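How to Get a Plain White Work Nook Properly Clean
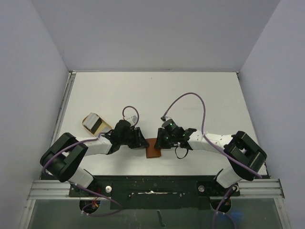 What you'll need

A soft brush or a clean, dry paintbrush
Two microfibre cloths, one damp and one dry
A bucket of warm water with a small squirt of dish soap
Cotton buds
A white eraser sponge (test it somewhere hidden first!)

I love a white tabletop with pale walls on three sides. The light bounces around beautifully and every colour you put near it looks truer. The catch is that it shows every speck, so I've got a little routine going that takes me 28 minutes with the radio on.

Step 1: Switch off and tuck away

Turn off anything powered and let it settle. Lift cables gently out of the way with a loop of soft tape, and don't tug on them. If something is bolted down, leave it bolted and clean around the base.

Step 2: Start at the top corners

Dust loves the spot where two walls meet. Run the dry brush down each join, back corners first, then sweep the panels from top to bottom. Go lightly on matte paint, as hard rubbing leaves shiny patches (I learned that one in our old shed at Dundilow, and the patch is still there).

Step 3: Brush out the edges

Metal rails and edging strips are where crumbs and grit go to hide. Flick everything toward the middle of the table with the paintbrush, then chase the last bits with a barely damp cotton bud. So satisfying!

Step 4: Wash the top

Wring the damp cloth until it stops dripping and wipe in long, straight passes from back to front. Rinse it often. Follow straight away with the dry cloth so you don't get streaks.

Step 5: Go after the stubborn specks

Crouch down and look across the surface at a low angle. Anything left over gets a gentle dab with the eraser sponge, then another quick wipe.

How often?

I do the full job every second week and a quick brush in between. My neighbour Nele Schouten swears by a dry cloth every evening, and her bench does look fantastic.

Updated 6/12/26 with the cotton bud tip, thanks to Pádraig Mulligan.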